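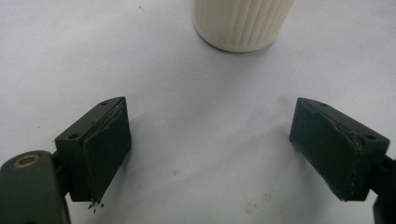

I started this site because I couldn't keep up with my own soap opera. I'd missed a week of Harbor at Peltura, came back on a Sunday night, and found out that one character was engaged to her kidnapper's brother and another had a whole new face. So I wrote it all down for myself, in order, in plain words, and put it online in case somebody else was as lost as I was. Back then my whole operation was a notebook and a cup of tea.
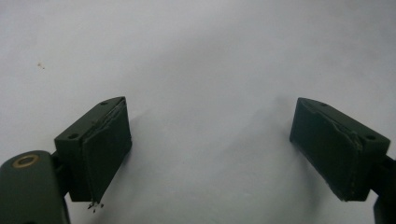

On a pale surface.

The site is called Dradard Daily, after the family everybody on the show is either married to, suing or hiding from. It's just me running it. I write the recaps, I answer the mail, and I fix the page when it breaks (slowly, and with some bad language).

So what will you find here? Mostly recaps of Harbor at Peltura, one for every episode, usually up by breakfast the next day. I also follow Pacheco Heights, which I came to late and now love maybe a little more, don't tell the Peltura people. There are 114 episodes of that one in the archive so far, and I'm working backward through the early ones whenever there's a repeat week. If you're brand new, start with the family trees. I redrew the Dradard tree 8 times last year and it's already wrong again thanks to the Rinel twins.

A word on spoilers, because I get asked about this more than anything else. Recaps cover what has already aired. Previews have their own section and the headline always says "preview," so you won't trip over a wedding or a funeral on the front page. I don't post leaked scripts. People send them to me anyway and I delete them, mostly because I want to gasp at the Friday cliffhanger like everyone else!

My guesses are only guesses. I called the hospital fire and the fake will, and I was wrong about pretty much everything in the lighthouse story, which I had going on for 2 months longer than it did.

Comments are open for 20 days after each recap goes up. Argue about couples all you want, but please leave the actors' private lives out of it. If I've mixed up a name or skipped a scene you cared about, use the contact form and I'll fix it. And yes, I know about the missing recaps from March. They're coming.

Filed under: About the Site, Daytime Soaps, Recaps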